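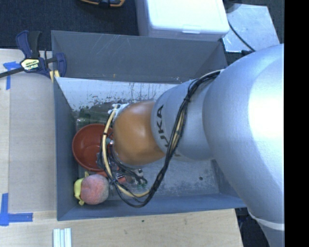 One visitor asked before the tour had properly begun whether mixed household plastics were really recycled, or whether they were sorted, baled and then quietly burned. The site representative at Garnley replied that both things happen, and that the share depends on the quality of the material brought in. The question set the tone for the rest of the open day.

Report on the visit to the Garnley plastics recovery site, November

Our party of 18 was received at the gatehouse at 9:30 a.m. and issued with ear protection and high-visibility vests. The site is operated by Nultevard and accepts rigid plastics from local collection routes and from two transfer stations, Dirgate and Calimlim. Film and bags are not accepted under the present contract.

Incoming loads are tipped in the reception hall and checked by hand for gas cylinders, batteries and garden hose. Hose was described as the most troublesome item, as it winds itself around the shafts and the line must be stopped to cut it free. On the morning of the visit the line had already been stopped once for this purpose.

Material then passes to the screens and the optical sorters, where bottles are separated from tubs and trays. Sorted bottles are pressed into bales with an average weight of 467 kilograms and held under cover until collection. According to the operator, 71 percent of the plastic received last year left the site as bales for reprocessing. The remainder was sent for energy recovery, apart from a small quantity sent to landfill. Members asked for the landfill figure by weight and were told that it would be supplied in writing. It had not been received when this report was prepared.

The wash plant was closed for maintenance and could be viewed only from the walkway. Its water is filtered and used 3 times before discharge to the sewer.

Discussion afterward turned to black food trays, which the older sorters have difficulty detecting. Nultevard intends to replace one unit next year, subject to funding. Loads from Dirgate were reported to contain more food residue than those from Calimlim, and revised leaflets are to be sent to households on the Dirgate routes. A return visit will be requested when the wash plant is back in service.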